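Soporte > Automatización > Incidencias abiertas

Ticket 384. Celda Derketti, cambio de procesador
27 Apr 2019. Abre: Kvido Jireš

Piden saber si el robot puede hacer ya el cambio solo, sin técnico. De momento no. Torre tumbada, tapa fuera, brazo dentro del chasis. 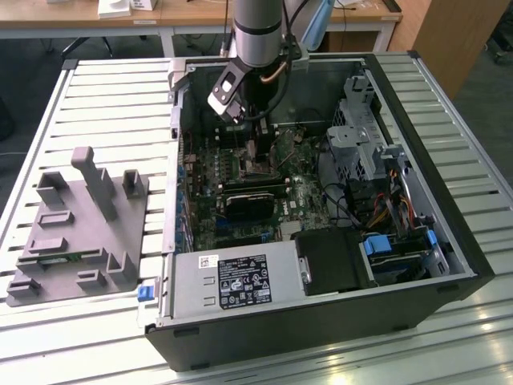 Prueba 1: coger del soporte
Dedos abiertos a los lados del chip. Aproximación bien, fallan 2 agarres seguidos al cerrar. Bajo fuerza y repito, mejor. Ojo con la orientacion. 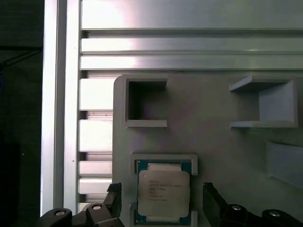
Mavromatis contesta que un técnico tarda menos y que en Grullell siguen haciéndolo a mano; que lo volvamos a mirar en noviembre.

Vale, pero sigo. Prueba 2: zócalo. El dedo central tapa la vista justo delante de las memorias, toca corregir a ojo. 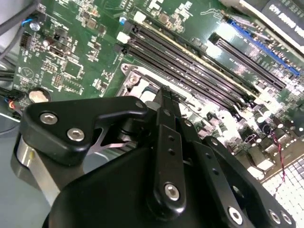 Adj. 3: pinza sobre la placa, zona del zócalo

Pendiente: offset de muñeca, preguntar a Feselier por dedos mas finos. No cerrar.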